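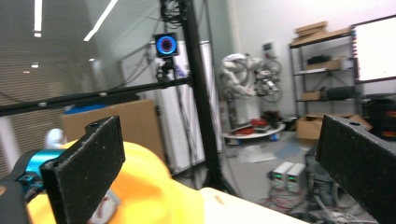 The view past a gripper's two black fingers in the Vorkstead test room in Redmont, with a white robotic arm near the pillar at the back.

REDMONT — Vorkstead, a small automation firm that sets up packing and sorting lines for warehouses, has finished the first part of a side-by-side trial of two gripper designs and says it will keep testing both through the summer.

The trial began in May at the company's Redmont workshop. It compares a flat-plate gripper that Vorkstead designed itself with a soft-fingered model supplied by Caturgate. Both are being tried on the kinds of goods the company's customers ship most often, including boxed parts, bagged clothing and molded plastic housings.

Engineers ran 991 picks with each gripper over 12 working days. The flat plates dropped fewer boxes and were quicker to close, according to a summary the company shared with customers. The soft fingers did better with bags, where the plates tended to pinch one layer of film and leave the rest behind.

"We went in thinking we would pick one and move on," said Kosmas Raptis, who leads the trial. "The numbers didn't give us that. If you ship boxes, you want the plates. If you ship bags, you probably don't."

Round items were the hardest for both. Raptis said the plates need to meet a curved surface almost square on, and a few degrees of tilt is enough to make the part roll out. The team has tried six finger coverings so far, from bare metal to a ribbed rubber pad. The rubber held best but wore down quickly and left marks on light-colored parts.

The company is also comparing two ways of giving the gripper its view of the work. One uses a camera fixed above the table. The other puts the camera on the gripper tool, so that the fingers stay in view as they close. Raptis said the tool camera makes it easier to see why a grip failed, but the picture changes with every move and the software has to keep up. The fixed camera is simpler to set up, though the tool often blocks its view at the moment of contact.

A controller change partway through the trial cost the team most of an afternoon. The first controller, an older unit, was slow to report finger position, and some early runs had to be repeated after it was replaced with one from Kasprzak. The repeated runs are the ones counted in the summary.

Vorkstead has not said what either gripper would cost a customer. Raptis said price will be part of the next report, along with how long the finger pads last and how much time it takes to swap them. At present a swap on the plate gripper takes 70 seconds with a hand tool. The soft fingers snap on and off but have to be lined up again afterward.

The next round will use mixed bins, with boxes and bags together, and will run both grippers at a higher speed. Raptis said the team also wants to try a pair of shorter plates, which would reach into shallow trays without hitting the sides — a problem that came up several times in the first round.

Customers who want their own goods included can send samples to the Redmont workshop. The company asks for at least six of each item, in the packaging they normally ship in.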